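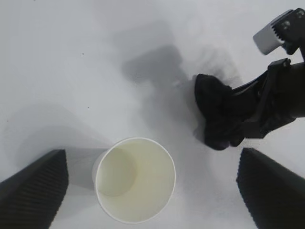
Two-arm cell for clearing and wiping tables: is this ready for a small canteen?

Posted in Shop Floor and Facilities, September 30, 2025
Tags: bimanual, paper cups, wiping, cycle time

cellwright_t

We run a 60-seat canteen attached to a machine shop. Between shifts the tables need two things done: disposable cups removed and the surface wiped. The tables are white, flat, fixed to the floor and all the same height. There is no crockery. Trays go back to a rack and people do that themselves without trouble. Cups get left behind.

I have been asked to say whether this can be automated with two small arms on a cart, one arm taking the cup and the other wiping with a cloth. Our integrator, Cadari, has quoted for a cart with two arms, parallel grippers and a camera on each wrist. They say the job can be taught by demonstration, with an operator moving the arms by hand-held controllers and the policy trained on the recordings. They suggest 735 demonstrations as a starting set, which seems an oddly exact number, but it is what the quote says.

What I need to know:

1. Can a parallel gripper with ribbed pads take an empty paper cup by the wall without crushing it, and also a cup that is one third full of cold coffee, using the same settings?

2. Does wiping with a cloth held in a gripper work, or is a fixed pad or squeegee needed?

3. What cycle time should I put in the business case? A person does a table in well under a minute.

I have read the older threads. Most of them are on folding laundry, which does not help me. I am after experience with cups and cloths specifically. The target is 124 table clears per day, in two blocks.

padforce

Taking your points in order.

Cups. An empty paper cup is stiff at the rim and at the base and soft in between. If the fingers close at mid-height with a fixed position target, the wall buckles before you have enough friction to lift a partly full one. Two approaches work. The first is to grip low, just above the base, where the bottom disc supports the wall. The second is to limit motor current instead of commanding a closing width. We do both. With the current limit set for the full cup, an empty cup dents slightly and that does not matter, as it is going in the bin.

Ribbed rubber pads are fine. Check which way the ribs run. Ribs parallel to the lift direction let the cup slide down through the fingers when the outside is wet. Ours came that way and we turned the pads 90 degrees.

Approach is the harder part. From straight above, the wrist camera looks into the cup and sees the rim as a circle, so it centers well in x and y but has little to tell it height. White cup on white table makes that worse. The rim is thin, the wall is the same color as the background, and much of the contrast you get is shadow. If you can choose the cups, choose a printed one or a brown one. If you can't, add a fixed camera at a low angle from the side. Detecting whether there is liquid in the cup from above is possible but coffee and shadow look alike to a small camera. We stopped trying and treat every cup as full: slow lift, no tilt, pour station first, then bin.

Cloth. A cloth bunched in the jaws works for a dry wipe and for crumbs. It does not work reliably for anything sticky. The contact patch changes each time the cloth is regrasped, and you cannot predict how much of the table it covers. The controller also has poor information on downward force, as the cloth takes up the first few millimeters. We went to a flat pad holder with the cloth clamped over it, which the gripper picks up like any other tool. Coverage became repeatable that same week.

One more thing on the cloth. Dark cloth throws a large dark patch on a white table, and the shadow moves with the arm. If your policy decides where to wipe by looking for dark areas, it will chase its own shadow. Diffuse overhead lighting reduces this. It does not remove it.

Cycle time. Our cell, one cup and one wipe on a surface smaller than a canteen table, runs at 60 seconds when all goes well. Add base movement between tables. Your person is faster and will remain so for the present. The case has to rest on the cell running when you have no person available.

mopandbucket88

We had a demo of something like this in May from a company called Plamik. It picked up cups ok. It knocked one over while the other arm was wiping and then wiped the coffee all across the table and kept going like it had done a good job. Staff had to redo it. Very slow too. Put a bin next to the door, is my answer. We did that and half the cups went away.

nugroho_retrofit

I work on retrofits of the Nugroho cart base, so I have an interest here, but the numbers below are from our own test log.

The two-arm arrangement has a problem the previous posts only touch on. Both arms share one small work area. When the cup arm comes in low and the wiping arm is already over the table, each blocks the other's view and the cloth can hang into the cup arm's path. A hanging cloth is not in the collision model. The arm is, the gripper is, but the loose part of the fabric is not, unless you add a keep-out volume below the jaws. We set ours to the full hanging length of the cloth plus a margin.

Sequence the job. Cup out completely, then wipe. It costs time. Running both together saved us a few seconds per table and caused most of the tipped cups in 3000 logged attempts. After we forced the sequence, the remaining failures were mainly missed grasps, where the fingers closed above the rim or touched down beside the cup. Those are recoverable if the policy has seen recoveries. Ask Cadari how many of the 735 demonstrations start from a bad state, such as a cup on its side or a cup at the table edge. If the answer is none, the number is not worth much.

Also ask what happens with two nested cups, a cup with a lid, and a cup with a napkin stuffed in it. People do all three every day.

For the business case, treat the wipe as a light pass between proper cleans. Do not write it down as sanitizing. You have no way to verify the result from the wrist cameras.

cellwright_t

Thanks. Useful points on the cloth and on sequencing. I had assumed simultaneous operation was the reason for having two arms.

I asked Cadari on the recoveries. They have none in the plan and will requote. I am also pricing the Comel pad holder as a replacement for the loose cloth. Cups will change to brown at the next order regardless, which purchasing has agreed to at no extra cost.

For now I am writing it up as one arm, cups only, evening block only, with wiping left to the cleaning staff. The bin by the door has been ordered.

padforce

One arm for cups only is a sensible scope. Keep the second mounting plate on the cart if they offer it. Retrofitting the plate later meant redoing the wrist camera calibration for us, and that took longer than the mechanical work.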